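Keeping the Lights Low: an evening with Ladi Afolabi

Ladi Afolabi has run the supper club at Flarnodora for so long that some of her regulars now bring their grown-up children.

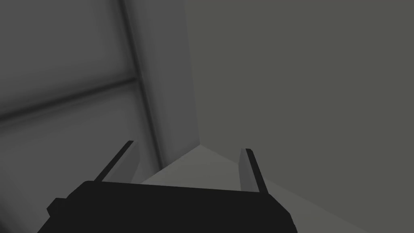
She never meant it to last. The first supper was a favour to a friend, Jana Steinbach, who had rented the rooms for a birthday and then lost her cook with two days to go. "Jana rang me in a terrible state and I said yes before I'd asked how many were coming," Ladi says, laughing and pouring me more tea than the cup will really hold. "It was 53 people! I had cooked for my sisters and for my church, and that was it. I borrowed pots from everyone I knew."

What she made that night was pepper soup, then jollof rice with fried plantain, and an orange cake that she still makes every May, when Jana's birthday comes round again. People asked when the next one was. There wasn't a next one, so she made one up on the spot and wrote the names down on the back of a shopping list.

I ask what has changed over the years and she thinks about it for quite some time, folding and unfolding her napkin. "People are hungrier for company, I think. They used to come in fours and sixes and stay with their own lot. Now I get plenty who come by themselves, and they'll say so at the door, a bit shyly, and I put them next to Bořivoj."

Bořivoj Hrnčiar is at nearly every supper. He came first as a guest and now bakes the bread – a dark rye with caraway that disappears before the soup is out. I find him in the kitchen with flour up to his elbows, and he is happy to stop for a chat. "My mother would say this bread is too soft," he tells me. "She would be right. But they like it soft here, and I have grown to like it as well."

There have been lean times. One winter the boiler went and they ate in coats, and for a while the price of oil made Ladi wonder whether she could carry on at all. She put the ticket up by two pounds and worried about it for weeks. "Not one person mentioned it," she says. "Uchenna Lawal gave me a hug and told me I should have done it years ago."

These days her nephew, Nnamdi Ibrahim, does the shopping and carries the heavy things, and she admits she has started teaching him the soup. Has she given him the whole recipe? "Most of it," says Ladi, and gets up to see to the rice.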